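Grevitine Desks and Worktops: Frequently Asked Questions

We use cookies to remember your basket and to see which pages get read. Accept / Manage settings

Answers to the things we are asked most often about white tabletops, drying racks and keeping a work surface clean.

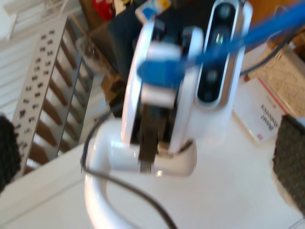 Does a white tabletop show every mark?
It shows dark marks more than a wood finish does, and it shows dust less than a black one. The thing most people notice in the first week is shadow. With daylight coming through slatted blinds, anything standing on a plain white top throws a grey patch that can look like a stain until you move it. Wipe the area once with a damp cloth before reaching for anything stronger.

What should I clean it with?
Warm water and a drop of washing-up liquid, then a dry cloth. Do not use scouring powder, wire wool or the rough side of a sponge. For ink, use the Liapis surface cleaner on a soft cloth and leave it for 5 minutes.

Can I put hot pans on it?
No. Use a trivet. Heat marks are not covered by the guarantee.

Can I lean metal panels and racks against things on the desk?
Yes, but put felt pads under the bottom edge. Perforated metal often has a sharp cut edge and will scratch a white top if it slides. If the panel is going to stay there for good, fix it to the wall with the Tidmont bracket set, which comes with screws for brick and for plasterboard.

How do I clean the holes in a perforated panel?
Use a dry paintbrush first, then a soapy one. Rinse, shake off the water and stand the panel upright to dry. Cotton buds work for small square holes if there is grease in them, but it is slow.

My wooden slats have gone rough. Can I sand them?
Yes. Use fine paper and go with the grain. Wipe off the dust and put on one thin coat of oil. Leave it overnight before using the rack again.

How do I stop cables trailing over the desk?
Clip them at the back edge and leave a little slack at each end. Do not pull a cable tight round a corner. We sell Itwood cable clips in packs of 3, in white or black. They peel off without leaving glue if you warm them with a hairdryer.

How big are your tops?
The smallest is 400 mm deep and is meant for a shelf or a narrow hallway. Full desk sizes are on the product pages. We can cut to length but not to depth.

Will a top fit on legs I already have?
Usually. There are no holes drilled underneath, so you can put the legs where you like. Check that your screws are shorter than the top is thick.

Do you send samples?
Yes, up to 3 per address, free of charge. White samples look different under a lamp, so try them near the window as well.

Page last updated 11/19/18

Contact us | Delivery and returns | © Grevitine | Back to top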